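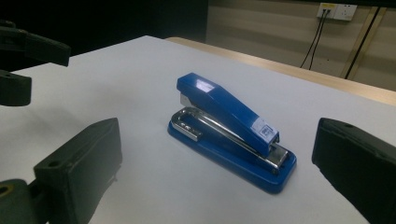 Grapadora azul de sobremesa.

Preguntas frecuentes sobre la demolición del edificio Gronow

Saltonport, Oficina de Obras y Edificación

Última revisión: diciembre

¿Qué edificio se va a demoler?

El antiguo bloque de viviendas Gronow, situado entre la calle del Muelle Viejo y la vía de servicio que lleva a Mindton. La demolición incluye el bloque principal, la galería que lo une al garaje y el propio garaje. El muro de contención de la parte trasera se conserva porque sostiene el terreno de las parcelas de arriba.

¿Por qué no se rehabilita?

El informe de estructuras encargado por el ayuntamiento concluyó que los forjados de las dos plantas superiores no admiten refuerzo a un coste razonable. La cubierta tiene filtraciones en casi toda su superficie y la escalera norte está clausurada. Se estudió mantener solo la planta baja para uso comercial, pero la propiedad descartó esa opción.

¿Quién es el propietario y quién paga?

El inmueble pertenece a la sociedad Mindent, que asume el coste del derribo, la retirada de escombros y el vallado. El ayuntamiento paga únicamente la señalización de los desvíos de tráfico y la reposición de la acera municipal en el tramo que ya estaba deteriorado antes de las obras.

¿Queda alguien viviendo en el edificio?

No. Los últimos contratos de alquiler finalizaron antes de la declaración de ruina. Los antiguos inquilinos que todavía tengan pendiente la devolución de la fianza deben dirigirse a Mindent por escrito y enviar copia a esta oficina.

¿Cuándo empiezan los trabajos?

La retirada de materiales peligrosos comenzará en cuanto la autoridad laboral apruebe el plan de trabajo presentado por la contratista. El derribo propiamente dicho empieza después. La fecha se comunicará con un aviso en los portales de las calles afectadas y en el tablón municipal.

¿Cuánto van a durar?

El plazo previsto es de ocho semanas desde el inicio del derribo. No incluye la retirada previa de materiales ni la reposición de aceras. Si el viento obliga a parar las máquinas, los días perdidos se añaden al final.

¿Cuál será el horario?

De las 8:00 a las 18:00, con una parada a mediodía. No se trabajará en festivos. La entrada y salida de camiones se interrumpe mientras entran y salen los alumnos del colegio vecino.

¿Hay amianto?

Sí. Hay fibrocemento en las bajantes y en las placas de la cubierta del garaje. Lo retirará una empresa inscrita en el registro correspondiente, antes de que entre maquinaria pesada. El material sale embalado y etiquetado hacia un vertedero autorizado. Durante esa fase se harán mediciones de aire en el perímetro y los resultados podrán consultarse en esta oficina.

¿Tengo que dejar mi casa durante el derribo?

No está previsto desalojar ningún edificio. Los vecinos de los portales contiguos recibirán un aviso específico cuando se derribe la medianera y se les pedirá que mantengan cerradas las ventanas de ese lado durante la jornada.

¿Qué pasa si mi vivienda sufre daños?

Antes de empezar se levantará acta del estado de las viviendas situadas a menos de 200 metros del solar cuyos propietarios lo soliciten. La inspección es gratuita. Si aparecen grietas u otros desperfectos, presente el formulario de daños con fotografías y una descripción breve. La aseguradora de la contratista enviará un perito. No repare nada antes de la visita, salvo que haya peligro o entre agua.

No pedí la inspección previa. ¿Puedo reclamar igualmente?

Sí, aunque será más difícil acreditar que el daño es nuevo. Sirven como prueba fotografías anteriores, informes de compraventa o la última inspección técnica del edificio.

¿Cómo afecta al tráfico y al aparcamiento?

La calle del Muelle Viejo quedará en un solo carril con paso alternativo. Se suprime el aparcamiento en la acera de los impares mientras dure el vallado. Los residentes con tarjeta de zona pueden aparcar sin coste adicional en la explanada de la lonja. La línea 449 de autobús no parará frente al edificio y utilizará la parada provisional del mercado.

¿Habrá cortes de agua o de luz?

Se espera un corte de agua de pocas horas para anular la acometida del edificio. La compañía suministradora avisará con antelación. No hay cortes de luz programados.

¿Qué medidas hay contra el polvo y el ruido?

La contratista debe regar los escombros durante la demolición y la carga, cubrir los camiones con lona y limpiar la calzada al final de cada jornada. El martillo hidráulico solo podrá utilizarse por la mañana.

¿Se puede entrar a recoger objetos o materiales?

No. El acceso está prohibido a toda persona ajena a la obra, incluidos los antiguos inquilinos. Los buzones se vaciaron y la correspondencia está depositada en esta oficina, donde puede retirarse con un documento de identidad.

¿Qué se construirá en el solar?

No hay ninguna licencia de obra nueva solicitada. El planeamiento vigente permite uso residencial con bajos comerciales. Hasta que se presente un proyecto, Mindent está obligada a mantener el terreno limpio, nivelado y vallado.

¿Dónde puedo consultar el expediente?

En el mostrador de la Oficina de Obras y Edificación, planta baja del ayuntamiento, en horario de mañana. Se puede ver el proyecto de demolición, el plan de gestión de residuos y la declaración de ruina. Las copias en papel se abonan según la tarifa municipal.

¿Cómo presento una queja o una alegación?

Por registro general, en persona o en la sede electrónica, indicando nombre, dirección y el asunto «Edificio Gronow». Si adjunta varias hojas en papel, numérelas. El técnico responsable del expediente es Koen Smits. Para un riesgo inmediato, como una valla caída o cascotes en la vía pública, llame directamente a la policía local.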